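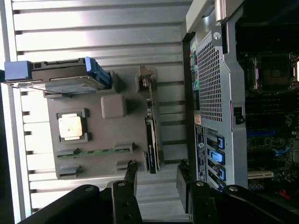 Last updated: November

Search the talks archive Go

SPEAKER NOTES: Learning to put a computer back together (and take it apart again)

Opening. Say hello, thank Hernán Mosquera for the invitation, get the clicker working first this time.

Start with the question we began with: can a robot learn a fiddly job better if it sees it from two places at once? One view from the wrist, close in, moving with the hand. One from a fixed spot beside the table. Lots of groups use both, but few have asked what each one is good for, and I think the answer is lovely.

The job. Old desktop tower, side off, laid down on the slatted table. Parts on the tray: hard drive in its caddy, processor, memory module. Each has its own place to sit and its own place to go in the case. Mention that Fuad Adugna drew the first tray on the back of a train ticket. (Pause, people like this.)

The method, in plain words. A person guides the arm through the job and we record it. We call the full set Darko. 697 recordings, and 132 of those kept back for testing. Then we train the same model three times over: wrist view only, fixed view only, both. Same recordings, same training time. The only thing that changes is what it gets to look at!

SLIDE CHANGE
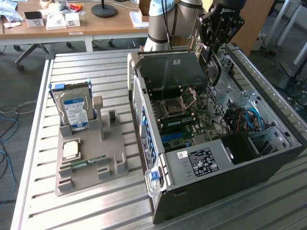 Orthorpe, November

Leave this one up for a while. Point out the memory module standing on edge in its supports, and the one already fitted in the case, next to the open socket. The part and the slot are both in sight from back here, so the model can plan the whole trip. What it's poor at from this distance is the last little bit, when the fingers are close to the board and a tiny tilt matters.

The wrist view is the other way round. Wonderful for the last little bit, hopeless at remembering where the case was.

Result. With both views, the memory module went in cleanly 40 more times over the test runs than with the fixed view alone. I still get a bit giddy about that one. Show the bar chart, then go back to the photo.

Be straight about the processor. It has a shiny top, and glare upset all three models. We had 11 runs where the arm reached for the bright patch instead of the edge. Fuad has a fix in testing, with softer lights and a few more recordings. Don't promise numbers.

If short of time, skip the cable section. If asked about cables: they're hard, they move, we haven't solved them, and I'd love to talk to anyone who has.

Questions I expect: would it work on a different case? (Partly, Urnel tried one, see backup slide.) How long to train? (Overnight.) Can we have the recordings? (Yes, ask me at the break.)

Thank Fuad, Hernán and everyone at Urnel.

Related talks
Two views or one? Early notes from Darko
Handling small parts without force sensing
Fitport workshop: slides and reading list
Lighting a robot table on a small budget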